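2024-03-29

Bench notebook, emulsions. Barrier cream for Drastorow, batch series D.

Continuing from the C series, which separated at the oven stage. Gisela asked for the whole run to be written up in one place this time so that Eulalia can work from it when she takes over the stability schedule.

Starting point is the C-4 formula with three changes. Emulsifier raised from 3.0 to 3.8 percent. Cetearyl alcohol cut from 4.0 to 2.5 percent, to bring back some of the slip lost in the C series. Xanthan gum kept at 0.3 percent but pre-wetted in the glycerin instead of being sprinkled onto water. The Bralik ceramide blend stays at 1.0 percent. Panthenol, preservative and the chelator unchanged.

Water phase: deionized water, glycerin with gum, chelator. Heated to 75 C in the jacketed beaker and held there. Gum slurry went in smooth. A few small fisheyes at the wall, worked out with the spatula before the oil phase was ready. Nahuel suggests adding the slurry at 40 C and then heating, which would take longer but should avoid the lumps at the wall. To try on D-3.

Oil phase: squalane, caprylic/capric triglyceride, emulsifier, cetearyl alcohol, shea butter, ceramide blend. Melted at 75 C. The ceramide blend leaves a haze until the temperature passes 72 C, then clears. If the haze is still there when the phases are combined, the finished cream is grainy. We saw this in C-2 and blamed the shea at the time. I now think it was the ceramides. Suggest writing "hold until clear" on the batch sheet and dropping the fixed hold time.

D-1. Oil into water, homogenizer at 4,000 rpm for 7 minutes. White, glossy, no visible free oil. Switched to the anchor stirrer for cooling. At 45 C the body was thin and I expected to lose it, but it picked up below 40 C. Preservative and panthenol added at 38 C. pH as made 6.1, brought to 5.4 with citric acid solution. Viscosity not read, spindle was out for cleaning. Reading tomorrow after overnight rest.

D-2. Same formula, same temperatures, homogenizer time cut to 4 minutes. Slightly less white, a little more translucent on the glass. Under the microscope the droplets are uneven, with a scatter of large ones that D-1 doesn't have. pH as made 6.0, adjusted to 5.4. Keeping it in the series anyway to see how much the droplet size matters in the oven. My guess is that it fails first.

Weighing errors: on D-2 I overshot the glycerin by 0.4 g on a 500 g batch. Left it in and noted it on the sheet. Not enough to matter for texture, but anyone comparing tack between the two should know.

Centrifuge, 30 minutes at 3,000 rpm, one tube each. D-1 no separation. D-2 a thin line of clear liquid at the bottom of the tube, less than 1 mm. C-4 retained sample run beside them for reference, clear layer of several millimeters.

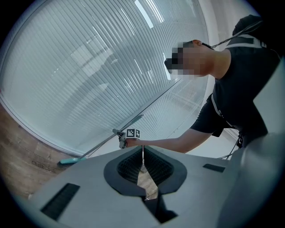 Floor by the window, long-handled tool in use.

Skin feel, inner forearm, 0.1 g applied by syringe, three of us (Gilang, Nahuel, me). D-1 spreads easily, whitens for the first ten to fifteen strokes, then clears. Slight tack at one minute, gone at five. Gilang finds the end feel too waxy and compares it to the C series. I don't agree, but his sheet is filed with ours. D-2 spreads faster and whitens less. Tack about the same as D-1 to me, higher to Nahuel, who didn't know which sample had the extra glycerin.

The whitening is the main complaint from Drastorow, who want a cream that can go on before makeup. Options, in the order I would try them:

Replace half of the remaining cetearyl alcohol with a behenyl alcohol. Less soaping in my experience, though the texture is denser.

Add 0.5 percent dimethicone. Easiest fix and would certainly work, but their brief says silicone-free and Violeta confirmed by phone that this isn't open for discussion.

Lower the emulsifier back to 3.4 percent. This goes against what the centrifuge is telling us and I would only do it together with a small increase in gum.

Stability set-up. Both batches filled into 50 ml glass jars and into the airless pumps from Skutville. Four conditions: 4 C, room, 40 C, and freeze-thaw cycling between minus 10 and 25 C. One jar and one pump per condition per batch. Light exposure jar on the sill for each batch, with a foil-wrapped control next to it. Labels are printed, not handwritten, after the smearing we had on the C series at 40 C.

Pull points are 24 hours, one week, two weeks, four weeks, then monthly, with the last pull in June. At each pull: appearance, odor, color against the retained standard, pH, viscosity. Weight loss on the pumps only. Micro samples go out at the start and at the end. Challenge test to be booked once we have picked a batch, no point paying for two.

Oven check. The 40 C oven reads 40 on the display and 41.2 on the reference probe, top shelf. Bottom shelf 39.6. All D series samples are on the middle shelf and should stay there. Please don't move them up to make room. The door seal on the left side is stiff and needs a firm push.

pH meter: two-point calibration at 4 and 7 done before D-1. Slope was acceptable but slower to settle than last month. Electrode has been in use a long time and we keep pushing it into cream with a high wax load. Rinse with warm water and mild detergent after every emulsion sample, then back into storage solution, not deionized water. I found it in deionized water this morning. New electrode requested.

Pump compatibility. First five strokes on the Skutville pump give air, then a short dose, then full doses. Mean dose over ten strokes for D-1 was 0.23 g, which is inside the target. D-2 gave 0.25 g with more spread. No dripping at the nozzle after ten minutes upright. On its side, D-2 leaves a small bead. The nozzle insert looks the same as on the earlier lot, but Gisela says the supplier changed the spring, so the C series dose data shouldn't be mixed with this.

Odor. Unfragranced base has a faint fatty note from the shea, more obvious warm. Drastorow want it unfragranced. Refined shea from the Valdebenito lot is cleaner than what we used today, and there are 67 g left of it, enough for D-3 at bench scale only. A larger drum would have to be ordered before any pilot batch. Peroxide value of today's lot is on the certificate in the folder, within limits.

Cost note for Gisela: raising the emulsifier and cutting the fatty alcohol makes the formula slightly more expensive per kilo. The ceramide blend still accounts for most of the total. If they push on price, going from 1.0 to 0.7 percent would do more than every other change combined, but then the claim wording has to be checked again.

Planned for D-3: gum slurry in at 40 C as Nahuel proposes, hold oil phase until clear, 7 minutes on the homogenizer, behenyl swap at half, Valdebenito shea. That's too many changes at once for a clean comparison. If there is time I will split it, with D-3 carrying the process changes and D-4 carrying the two raw material changes.

Open items:
Viscosity on D-1 and D-2 after overnight rest, spindle 6 at 20 rpm (me)
24 hour pull, all conditions (Eulalia)
Behenyl alcohol sample, check it is in the cabinet and in date (Gilang)
Confirm with Drastorow whether pH 5.4 is fixed or a range is allowed (Violeta)
Update batch sheet template with the "hold until clear" line (Nahuel)

Microscope photos of both batches are saved under the batch numbers at 400x. Scale bar is missing on the second D-2 photo, same objective as the first.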